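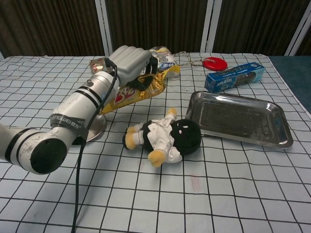 **STUDENT PROJECTS / Team Woo**

Good evening, everybody, and thank you so much for coming out in June, when I know you'd all sooner be at the lake! I'm Ratree Paisan, and I get to coach the Woo kids (pause, let them wave). Their task sounds like tidying up: snacks go on the plate, the toy goes on the tray.

*Slow down for this bit.*

A foil bag crinkles and slides, and a plush has no good edge to grab, so the two need very different grips.

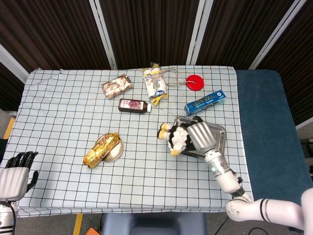 Our rules allow up to 90 seconds an item, which feels like forever when your grandma is watching. Mention the Skisaren meet, then hand the mic to the students for questions.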